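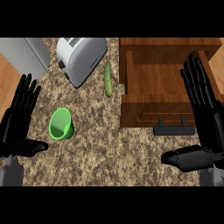

Elwood Kitchen Refit, Progress Report, July

Work on the Branard Street units continued through the month. Plumbing rough-in is complete in 10 of the 20 kitchens. Filtier delivered the under-sink water filters, but 6 had the wrong inlet fitting and were returned. Replacements are due before the next inspection.

Electrical work is five days behind schedule. The revised panel drawings are with the city for review. Spending remains within the approved budget. No change to the completion date is requested.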